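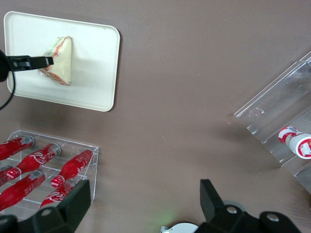 So what do you wear to the memorial of a woman who hated black? Yellow, if you're me, and a scarf she gave me that still has her pen marks on the hem.

Morenike Abubakar taught piano on Teixeira Street for longer than I've been alive, and this afternoon we finally had the service. I was up at five fussing over my reading. Yetunde had told me two minutes, tops, and I had enough for a sermon, so out went the recital where I cried behind the curtain, and out went the metronome story (sorry, Miss Morenike, I know you loved that one).

The hall was packed! They'd put out 200 chairs and people were still standing along the back wall when Nnamdi Chukwu got up to play. He did the little waltz she gave all her beginners, the easy version, very slow, and I could hear half the room humming the left hand. That was when I lost it. I'd been fine right up to then.

My reading went okay. I said "legato" wrong, the way I always did, and her sister laughed out loud in the front row, so I guess she'd heard about me.

Afterward Ebere told us she has been sorting the sheet music at the house and has counted 3000 pieces so far, with the hall closet still to go. She wants former students to come over and take whatever has their name on it. Mine is probably the Drumine book with the torn cover, and I'm a bit scared of what's written in the margins.

Funmilayo drove me home the long way and we sat outside with the engine off, talking about whether to set up a small prize at the school in her name. I said I'd write to the principal. It's almost eleven now and I haven't, but I did open the piano and play the waltz, both hands, with two wrong notes near the end. I'm going to call Ebere in the morning about the music and ask if she needs boxes.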